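Jenkins Park Youth Football
Progress report to the Amach Fund, covering the first half of the season

Since our last update the under-12s have won a game, the under-14s have lost one they really should have drawn, and the girls' squad has grown so fast that we had to borrow bibs from the school across the road. It has been a great few months! I'll take things in the order of the grant agreement, with a few extras at the end that I couldn't leave out.

Registrations

We set a target of 200 registered players by the winter break and we reached it in November. Most of the new faces are in the two youngest age groups, which is where we hoped to see them, but we also had a late rush of fifteen- and sixteen-year-olds after the school league folded. They had nowhere to play, so we opened an extra evening for them under the lights on the small pitch. It isn't in the original plan and it isn't costing the grant anything so far, though if the numbers hold we would like to talk about pitch fees for spring.

The girls' section now trains in two groups. Seren Gwynne took on the older one in October and has them playing out from the back, which was terrifying to watch at first (we gave away some very silly goals) and is now a joy. They drew their last match against Pumska 2-2 after being two down at halftime.
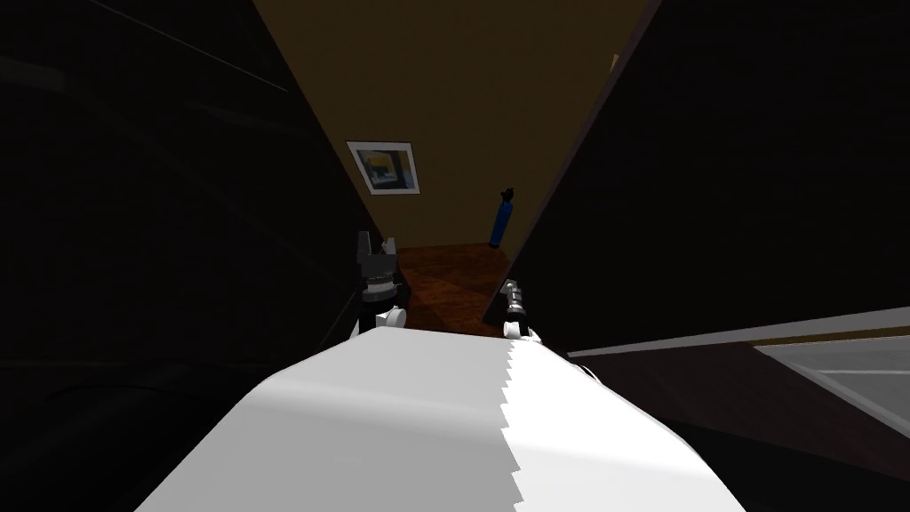
Simulated view over a white robot body, with two grippers beyond

Coaching

Your money paid for four parents to take the introductory coaching course, and all four passed. Two are already running sessions by themselves. The other two are shadowing until after the break, mostly because of shift work. We said in the application that we wanted every squad to have two adults who can lead a session, and we are one short of that, in the under-10s. I have somebody in mind and will confirm in the next report.

The goalkeeping clinic went ahead too. We planned for one keeper per squad and ended up letting anybody come along, including three strikers who wanted to know what keepers hate most. It ran for six weeks on the far goal, and you can see the difference at corners. Our under-14 keeper used to stay glued to his line. Now he comes for everything, sometimes from much too far out, and we are working on that part.

One change to note: we moved the first-aid training from September to December. The instructor we had booked was off sick and the replacement dates clashed with the cup. It is paid for and the room is booked.

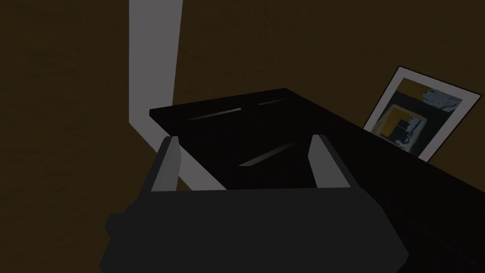
Matches were always going to be the harder half of the plan. We entered five teams in the county youth league, up from three last season, and every one of them has fulfilled its fixtures. Last year we had to call off two away games for lack of drivers, so I am very pleased with that. The minibus line in the budget did the job. We used it for the long trips to Zollum and for both cup ties, and parents covered the rest.

On the field it has been mixed in the way youth football usually is. The under-10s don't have a table, but they have learned to throw in properly. The under-12s are fourth and scoring plenty. The under-14s are second from bottom and playing better than that sounds. They hit the post three times against Zollum and lost 1-0 to a deflection. The under-16s went out of the cup on penalties, and the boy who missed the last one was first at training the following week, asking to take more.

Equipment and the pitch

We bought two sets of portable goals, balls for every age group and new corner flags. The goals are the best thing we have bought in years. We can now run four small games side by side where we used to run one big one with a lot of children standing still. Total spending on equipment came to $475 under the budgeted amount, after the supplier took back a set of nets in the wrong size and gave us a full refund. With your permission we would put the difference toward winter hall hire.

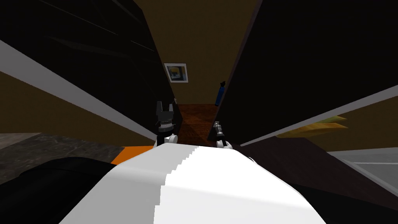
The bottom corner of the main pitch is still holding water. The city sent a crew to clear the drain in October and it was better for a few weeks, then the heavy rain came and we lost two home games. We switched one to the opponents' ground and the other is still to be played. A proper fix is beyond this grant, but I have asked for a quote so that we know what we are dealing with.

Free places

This is the part of the project I care about most. The grant covers fees and boots for families who can't manage them, and 17 children are playing on free places right now. We kept the form to one page. It goes to me and to no one else, and the coaches don't know which players are on the scheme. The boot swap has taken on a life of its own, too. Families drop off outgrown pairs before training and most are gone by the time we finish. 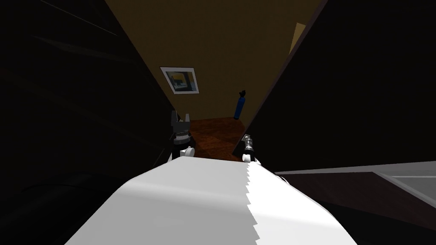
Report written by Kwadwo Gbeho
Youth Football Coordinator, Jenkins Park

Plans for the second half

Hall sessions start in January for the three youngest groups, with futsal balls and small sides. We'd like to hold a spring festival for under-10 and under-12 teams, with Pumska and Zollum both keen to come. The older players would referee the small games, and several have already asked for a whistle.

I'd also like to get the girls' section into the league as a full entry next season. They have been playing friendlies up to now, and they are ready. Entry forms are due in April, so I'll include the costs in the next report along with the drainage quote and the final invoice for the minibus.

There are two things I need from you before then: a yes or no on moving the equipment money to hall hire, and the name of whoever should get our spring fixture list. You would be very welcome at any home game. Kickoff for the younger teams is 10 a.m., and the tea is hot from half past nine.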